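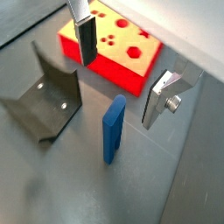
Vonano says the Traritwood cell can be brought back into service in a single morning by one person with a hex key. The claim appears in most accounts of the machine and has never been backed by a published log. Users of the cell at Dinsa have reported much longer stoppages, chiefly after work on the fingers.

The Traritwood cell is a walled bench enclosure for robot insertion trials, in which an arm with a two-finger gripper picks up small pieces and tries to place them in a block with shaped holes. Vonano describes it as a "reference cell." Whether it deserves the name is disputed, as no two installations are known to have been set up alike.

Setup

The enclosure has gray side and back walls and a smooth gray floor. The shape-sorter block is placed by hand. Vonano's setup sheet calls the placement "repeatable," but gives no tolerance and supplies no fixture to hold the block, so a firm push from the gripper is enough to shift it. Later versions of the sheet tell the operator to check the position before every run, which sits awkwardly with the original wording.

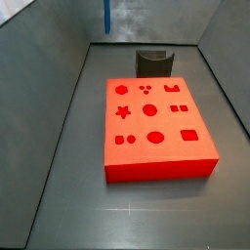 Shape-sorter block with nine cutouts inside the gray enclosure.

Calibration uses a stored pose for each cutout. The poses are taught once, by jogging the arm, and are then assumed to hold. Dinsa repeated the teaching in November and found that several stored poses no longer matched the block. Vonano blamed the operators. Dinsa blamed wear in the finger mounts — an explanation it did not test either.

Finger and pad care

The fingers are metal and carry dark gripping pads. Pads are the part most often replaced. The manual gives their life as "more than 1,000 grasps," a figure with no stated load or piece size. In the Dinsa records one pair was changed after 243 grasps and another after 102. The records do not say what was wrong with either pair, and the numbers may reflect cautious operators as much as poor pads.

To change a pad, the arm is stopped and locked out, the finger is taken off, and the old pad is peeled away. Residue is wiped off with alcohol. The new pad is pressed on and left under a clamp overnight, a step that is hard to square with the promised single morning. After the finger is refitted, three slow closes on a spare piece are made to see whether the pads meet evenly. Vonano treats this as proof of alignment. It shows only that the pads meet when the gripper is empty or lightly loaded.

Cleaning

The floor and walls are wiped with a dry cloth. Scratches in the floor are said to have no effect on the camera-based pose check, though the source for this is a Vonano sales leaflet.

Repair service

Hiltilen has offered finger repairs for the cell under a separate contract. Its rebuilt fingers are sold as "equal to new" — no measurements are given. Dinsa returned one set and kept another, and its reasons for either choice are not recorded.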